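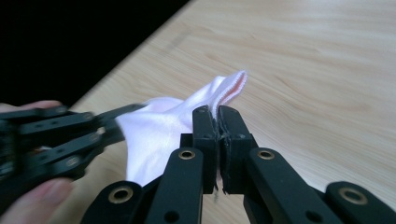 January
By Ekene Akande

Hello again from the spare room in Ramcombe! I promised you all some more from the great linen sort-out, and I've finally sat down with a mug of tea to do it. For anyone new, my aunt left me a trunk of small white things (hankies, baby socks, tray cloths, bits that could be anything) and I've been going through it one handful at a time on the big wooden table. It's a slow job and I'm enjoying it far more than I thought I would.

Small white thing, pink at the hem. I keep changing my mind over whether to put it with the socks or with the odds and ends, but I do love that edge, with its tiny zigzag where the material is finished. White on pale wood is lovely for looking at hems too, you get all the soft greys in the folds.

That's the only one for the gallery this time, so let me catch you up on the rest.

The trunk itself came down from Vernness on the train with my cousin, who has forgiven me now. We weighed what was inside on the kitchen scales, a bowlful at a time, and the socks alone came to 420 grams. That's a lot of sock! I've made 4 piles: keep, mend, give away, and ask Mum. Ask Mum is the tallest and she's coming over next week, so wish me luck.

Nam-gil Hyun from the sewing group at Dronell wrote to me after the last page with a tip for old elastic – wash the thing first, let it dry flat, and only then decide whether it needs replacing. I'd been pulling at everything straight out of the trunk and hearing it crackle, which can't have done it any good. Thank you, Nam-gil, I'm a reformed woman.

A few of you asked about thread. I'm using a plain pink cotton that I got from Polat, the haberdashery by the bus station, 300 metres on the reel. It's a touch brighter than I wanted but it softens after a wash or two. They had a paler one as well and I may go back for it.

Still to do: the tray cloths (starched stiff as a board, some of them), a bag of ribbon that has got itself into one enormous knot, and the pillowcases with initials none of us recognise. If you had family in Ramcombe and the letters E.V.P. mean anything to you, do write in. I'll put the pillowcases up next, once I've ironed them.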